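Why Does the Second Shelf Sell? Product Placement in a Campus Snack Shop
Final report, Introduction to Consumer Behavior
Group 4: Anoma Majumder, Zhiqiang Cui, Jiahui Duan, Annapurna Pinto

1. Background

Our textbook states, with great confidence, that eye level is buy level. Whose eyes is left to the reader. Anoma is five foot one and Zhiqiang has to duck under the door of our shared house, so the question came up early and was never fully put to rest.

We set out to test the claim at Matubbar, the snack shop on the ground floor of the student union. The manager, Jamila Mridha, agreed to let us rearrange one shelf unit on the condition that we put everything back and stopped calling her customers "subjects" where they could hear us.

2. Method

The unit has four shelves. We chose two products with the same price and similar packaging: Ollico oat bars and Laro rice crackers. Before we touched anything, the oat bars lived on the second shelf from the top and the crackers lived on the bottom, next to the batteries.

During the first period we left the shelves alone and recorded sales from the register. During the second we swapped the two products. Each period ended when the two products together had reached 100 sales, giving us 200 sales in total. We preferred this to a fixed number of days, having noticed that the shop is deserted whenever there is a free lunch anywhere on campus.

We also ran a short survey at the door. It had 2 questions: what did you buy, and why? Jiahui designed a longer version with a seven-point scale. People saw the seven-point scale and kept walking.

3. Results

In the first period, oat bars accounted for 55 of the sales. In the second period, after being sent down to live with the batteries, they also accounted for 55. We checked this against the register twice, then asked Annapurna to check it, on the grounds that she had missed the first two meetings and was therefore impartial.

The survey was more talkative. The most common reason for buying an oat bar was that the person always buys an oat bar. The most common reason for buying crackers was that they were not an oat bar. One respondent wrote "hungry" in both boxes, and it is hard to fault the logic.

4. Discussion

The obvious reading is that shelf height did nothing. We think a more careful reading is that Matubbar's customers are regulars, and regulars go looking for what they came for. Jamila told us that during our swap several people asked her where the oat bars had gone, with some emotion. A supermarket full of strangers might behave differently.

We had planned a second test on packaging shape, using a made-up drink brand we called Cluda. The idea was to show people a rounded container and a boxy one and ask which looked more refreshing. This part of the project got as far as December and no further.

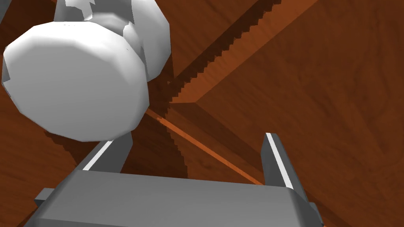

Shape turned out to be harder to study than height, mainly because it drags so many other things along with it. A rounder package may also look bigger, softer or more expensive, and a respondent who prefers it could be responding to any of those. Even "round" needs defining. The broad white face at the left reads as roughly circular at a glance, yet its outline is a run of short straight segments, and our group could not agree on whether a form like that belonged in the rounded category or the boxy one. A follow-up study should settle its categories before it recruits anyone, and preferably before it prints the forms.

5. Limitations

We studied one shop, one shelf unit and two snacks. We did not control for exams, which plainly affect cracker consumption. Zhiqiang also bought oat bars throughout both periods, and his purchases are in the data. He says he would have bought them anyway, and this is consistent with our findings.

6. Who did what

Anoma wrote the background and discussion. Zhiqiang moved the shelves' contents, twice. Jiahui handled the survey, and Annapurna compiled the sales figures. The oat bars are back on the second shelf.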